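Kandevmont extraction

Kandevmont extraction is a way of getting DNA out of tough plant tissue (seed coats, old leaves, bark) without phenol. Worked out by Edmund Nowicki at the Tollmont plant lab, later changed quite a bit by Mogens Holst. Named after the Kandevmont field station, where the first bark samples came from. Sometimes called the salt-wash method in older notes, though that name is also used for other things.

Background

Plant DNA is harder to clean than DNA from blood or cultured cells. Cell walls have to be broken first, and many species are full of sugars and phenolic compounds that stick to the DNA or turn it brown. Brown DNA often won't amplify. Most labs used CTAB buffer and chloroform for this. Nowicki wanted something that could be run on an open bench, no fume hood - the field station didn't have one.

Procedure

Tissue is frozen and ground to powder. Powder goes into a warm buffer with salt, EDTA, a detergent and PVP, which binds the phenolics. Incubate 20 minutes, mixing by inversion. Potassium acetate is added and the tube goes on ice, proteins and a good part of the sugars drop out. Spin. Keep the liquid.

The liquid is mixed with isopropanol and spun again. What comes next is the part that sets the method apart: the pellet is washed in high-salt ethanol, then in plain 70 percent ethanol, 3 times in all for leaf and more for bark. Sources differ on how many more. Dry the pellet, dissolve in Tris buffer, treat with RNase if RNA would be a problem downstream.

Holst version

Holst dropped the isopropanol step and bound the DNA to a silica column instead. Faster, cleaner, lower yeild. He also moved the RNase treatment to the start, into the warm buffer. This is the version in the Prukholm handbook and the one most people mean now when they say Kandevmont.

Performance

The handbook lists 11 species tested, eight of them woody. Yields from young leaf were good in all of them. Bark was mixed. Absorbance ratios (260/280) near 1.8 are taken as a sign that most protein is gone, but the 260/230 ratio is the more useful one for plants becuase it picks up leftover sugars and salt.

Long fragments are not a strong point. Grinding and the column both shear the DNA, so the Holst version isn't advised for long-read sequencing. The original does somewhat better.

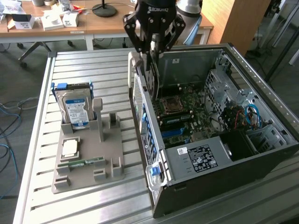 Page last changed in October, 8:20 pm

Automation

Shiferaw protocol - a plate-format version of Holst's method, with magnetic beads in place of the column. Same buffers, smaller volumes. Grinding is still done ahead of time in a bead mill. Main complaint is carryover of beads into the final tube, which can be cut down with a second pass on the magnet.

Limitations

Poor results with resin-heavy conifers. Seeds with a lot of oil need a hexane rinse first, so a hood is needed after all. Not suited to RNA work, the warm step is too long.

See also

CTAB extraction
Silica column purification
Polyvinylpyrrolidone
Prukholm handbook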